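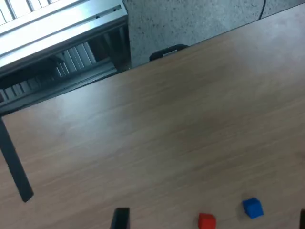 How many teleop demos before a policy stops embarrassing me?

Posted in Manipulation and Imitation Learning

tmarsh_bench
I keep reading that you can teach an arm a simple pick with a handful of recorded demonstrations. I have 49 good ones for a single pick (small cube, parallel gripper, wrist camera) and the policy I trained on them reaches the right neighborhood, hovers, and closes on air. A guy on another forum told me to "just scale up." The blog post he linked, from the people who make the Donik toolkit, claims 20 demos is plenty. Both can't be right, and I suspect neither is. Before I spend another week holding a controller, is there any reason to think more of the same will fix this? Loss curve looks great, for whatever that's worth.

Jawad Soomro
The loss curve is worth very little. Mine looked lovely on a policy that couldn't pick up anything.

I'd be careful with "49 good ones." Good how? If you sat in the same chair at the same hour and started the arm from the same pose every time, you have one demonstration with some noise on it. Hovering and then closing on air is what I'd expect from that. The policy has learned a path through space and is barely using the camera. Easy to check: move the cube a hand's width to the left and run it. If the arm goes to the old spot, you have your answer and it cost you a minute.

What I would do, in this order:

Replay a few recordings open loop. If the arm misses on its own recorded data, your timestamps or calibration are off and no amount of collecting will help.

Look at where you pause. People stop above the object to line things up, and the model learns the stopping. Trim it or record again with steadier hands.

Vary the start pose and the object position on purpose. Write the positions down beforehand, or you will drift back to the comfortable ones.

Add recoveries. Start some episodes with the gripper already off to one side and drive it back in.

I went through this on a project called Nkuna. We ended up with 1,127 episodes and I threw out a painful share of them, mostly early ones where the operator was still learning the controller. I don't believe the 20 figure and I don't believe "just scale up" either. Whoever gives you a number without asking what varies between your episodes is guessing.
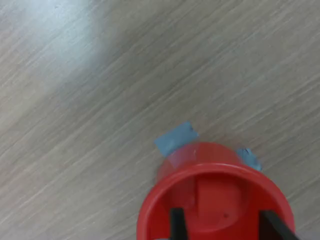 Should I delete the episodes where the grasp slipped and I had to go back in?

Keep them if the second try was clean and the object ended up where you wanted it, and cut the ones where you gave up or fumbled for a long time. Going back in after a slip is behavior you want the policy to see. Just label them, so you can train once with and once without and compare. I've seen it go both ways - depends on how messy the slip is.

plirnum_fan
I use Plirnum for recording and never had this problem. It has an auto filter that removes bad demos. Maybe try a bigger model? More layers helped me a lot.

tmarsh_bench
What does the filter go by? If it drops whatever looks unusual, it would throw away the recoveries Jawad is telling me to add.

plirnum_fan
Not sure, it's a checkbox.

ballura_dan
Mostly agree with Jawad, but I'd lock the camera exposure before recording anything else. I lost most of February to a wrist camera on auto exposure. Same table, same object, and the images from the morning and the late afternoon didn't match at all. The policy worked until lunch. Also have 2 people record if you can. Everyone has a habit in how they approach, and a second operator breaks that up a little. I can't prove it helped, since I changed the exposure the same week.

tmarsh_bench
Moved the cube. It went straight to the old spot. Replays look fine, so I guess I'm making a list of positions tonight.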